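Cell notebook – June, 14:20

Wrist camera remounted on the Nakent arm, bracket screws retorqued. Hand-eye offset redone from 20 poses and saved as file 158. Approach speed held at 300 mm/s until Ferenc Bakos signs off.
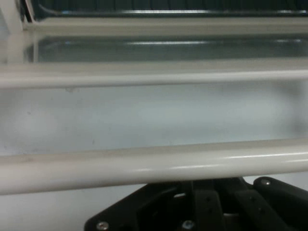 Wrist view, gripper under the nearest white rod.

Glare on the rod throws the edge finder – try lower exposure first. Finger pads still to check. Old offset kept in the Alau folder.

2 comments · 0 shares
© Prorkis | Back to top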